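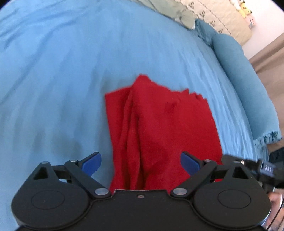

Chapter 4
Learning from the Open Day: Soft Materials

Most students meet a robot for the first time behind a fence. It is welding, or it is lifting boxes, and every box is the same as the last one. This chapter begins in a different kind of place. Each August the Noson workshop opens its doors to the public for one afternoon, and the programme of that afternoon gives us a good order for our subject.

Visitors to Noson come in at 12 and go first to the Matel hall, where rigid parts are handled. A steel bracket keeps its shape when it is gripped. Its position can be described by six numbers, and when these six numbers are known, the job is nearly a job of geometry. We treated this case in Chapter 3 and will not repeat it.

The second stop is the Kwofie room, and here the work is with cloth. A person guides a hand-held gripper with two fingers, and the motion is recorded so that a machine can learn from it later. Many visitors tell the guides that this looks easier than the brackets. For the person it is easy. For the machine it is much harder, and the reasons will occupy us until Section 4.5.

A cloth has no fixed shape. Take a plain square of cotton, drop it on a bed, pick it up and drop it again. You will not get the same folds, even if you try 108 times. The six numbers are of no use here, and we must ask what should be measured in their place - the corners, the outline, the colour against the background, or something else.

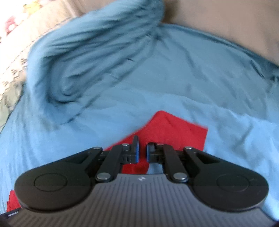

Why is a fold harder to grip than a flat edge?
A fold has at least two layers, and the fingers may take one layer, both, or the blanket underneath as well. With a flat edge lying on a hard table, the gripper has fewer ways to be wrong.

The last stop of the afternoon is the Dollex bench, where recorded motions are played back on an arm and the guests may choose the starting position of the cloth. In the year when I attended, the group before mine had made a tight ball of it, and the arm needed several tries. I recommend to watch such failures with patience. They show the limits of the method more clearly than a smooth run does.

After studying this chapter you should be able to:
explain the difference between a rigid and a deformable object;
describe how a gripping motion is recorded by hand;
name two causes of a missed grip on fabric.

Before you continue, please read again the definition of "grasp point" on page 49. We will need to make it wider in Section 4.1.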